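Checking and Recalibrating a Rosser Bench Scale

Applies to the Rosser bench scale with a 4000 g capacity. The same steps work on the older Drornberg model, except that the CAL key is on the back panel.

What you need
A 500 g check weight and a 100 g check weight (we use the Liketti set)
A 2 kg calibration weight
Cotton gloves or weight tweezers
A bubble level, if the scale does not have one built in

Before you start
Put the scale on a solid bench, away from vents and open doors. Turn the feet until the bubble is centered. Switch the scale on and leave it on for half an hour with the pan empty. Keep the weights in the same room during this time, out of direct sun.

Handle the weights with gloves or tweezers only. Skin oil adds mass and will pit the finish over time.

Checking the reading
Press TARE and wait for the stable mark to show. Place the 100 g weight in the center of the pan and write down the reading. Remove it and confirm that the display returns to zero. Repeat with the 500 g weight.

Next, place the 500 g weight near each corner of the pan in turn. The corner readings should match the center reading to within the last displayed digit. A larger difference points to a bent pan support or debris under the pan – lift the pan, clean the pins and start over. Calibration will not correct a corner error.

If the center readings are off and the corners agree with each other, recalibrate.

Recalibrating
1. Clear the pan and press TARE.
2. Hold CAL until the display flashes the weight it expects.
3. Place the 2 kg weight in the center and do not touch the bench.
4. Wait for the display to stop flashing, then remove the weight.
5. Run the check again with both small weights.

Enter the before and after readings in the log. On units running Pusov firmware the old setting is kept until power-off, so a failed calibration can be undone by pressing CAL and TARE together. Once the readings pass, switch the scale off and on and check zero one more time.

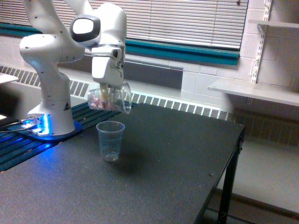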